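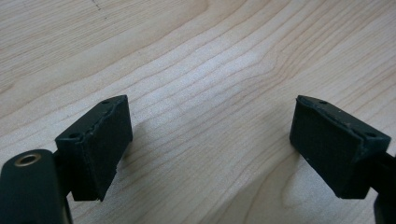
I started Nelimico because I was tired of soup that tasted like the can. My kitchen table at the time was a secondhand thing I'd hauled home from Detlow, and every recipe we sell began on it, with me scribbling amounts on the backs of envelopes and then crossing them out again. I've always liked pale wood with a grain you can follow with your finger, the stripes bending and bunching up and then spreading out again, and if there's a little dark scratch or a pen mark on it somewhere, so much the better. Anyway, soup!

We make dried soup mixes. Beans, lentils, split peas, barley, herbs, salt, and that's pretty much the whole pantry. You add water and an onion (please add the onion) and leave it alone on the stove for a good while. I grew up in a house where there was a pot going from the first cold morning until the lilacs came out, and when I moved into my own place I missed the smell more than anything else.

The first mix I ever sold was a red lentil one with cumin and dried lemon peel. I took 84 bags of it to the Flindcombe harvest market, sure I'd be eating lentils until spring, and I drove home with an empty trunk and a sunburned nose. The following month I went back with the same soup plus a yellow pea one, and people were already asking when I'd do something with barley. So I did something with barley. It took me all winter to get it right, because barley drinks up water like you wouldn't believe and my early tries came out closer to oatmeal.

These days we have nine mixes. Six of them are around all year and the others come and go with the weather. The smoky black bean is the one everybody writes to me about, usually to ask if it's really as spicy as the label says. It's a medium, I think? My family thinks I'm wrong. If you're cooking for kids, start with the yellow pea.

We moved out of my house and into the old Tarawneh bakery building, which still smells a bit like toast when the heat kicks on. I love that. The front room is the shop, with a bench by the window where you can sit and have a cup of whatever's on the stove that day. The back is where we mix and bag. There are five of us now, and we all do a little of everything, including sweeping up runaway lentils, which get into places you would not think a lentil could go.

A few things people ask a lot:

- **Do I need to soak the beans?** For the black bean and the white bean, yes, overnight. Everything else can go straight in the pot.
- **How long does a bag keep?** Up to 9 months in a cool cupboard. After that the herbs get sleepy.
- **Is there any meat in them?** No, but go ahead and throw in a ham bone if that's your thing.
- **Can I freeze the leftovers?** Yes! The barley gets thick, so stir in some extra water when you warm it up.

The shop closes for most of August, when it's too hot to think about soup and we all go somewhere with a lake. Orders that come in while we're gone get packed the week we're back. The rest of the year, come by after 10 in the morning, and if the door sticks, give it a push with your shoulder.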